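20 April 2023
Posted by Daniyal Bukhari

Second day with the Dokitz trial kit. Skenance sent it over with their picking software already loaded, and we get it for 30 days before the shop in Flakville has to say buy or send back. Setup took me most of the morning, mainly because the quick-start sheet skips the tool offset page (it's buried in the big manual, section 22 - write that down somewhere!).

I'm using the pink bin for all the drop-off tests so the numbers can be compared later. White table, same height setting as yesterday.

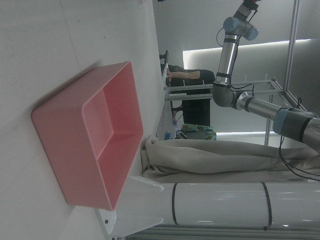

Does the subscription have to be renewed for the arm to keep running? The arm keeps running on its last saved program, but you lose the vision updates and phone support.

Price is 706 a quarter after the trial, which I can live with. What bugs me is the teach screen - two menus deep just to change the grip force. Ask Ghumman if their unit does the same. Tomorrow, the long run, 2000 cycles.

Comments

tk_bench: Ours hides grip force in there too. You can pin it to the home screen under Favorites.

Marla: Does the trial include the spare finger pads?

Daniyal Bukhari: One set, yes. Thanks for the Favorites tip, tk!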